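**Kraft paper keeps lifting at the tape lines**

Bench is covered in brown kraft paper, marked into squares with blue tape. By June the edges curl. Is there a tape that stays flat?
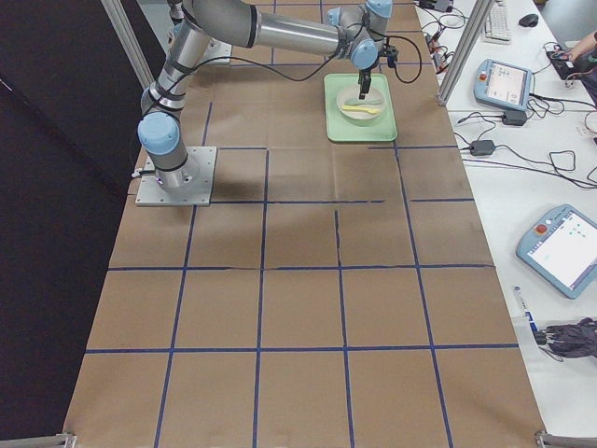

The roll is Vostwood, 67 gsm. Room is dry, heating on most days.

**soramine**

Paper shrinks as it dries and the tape doesn't. Unroll it and leave it flat in the room for 2 days, then tape. Press each line with a hard roller. Heavier paper also helps — mine is double that weight.

**fukonov_2000**

just use pencil lines

**Sárközi**

Pencil smudges. Agree on resting the paper first.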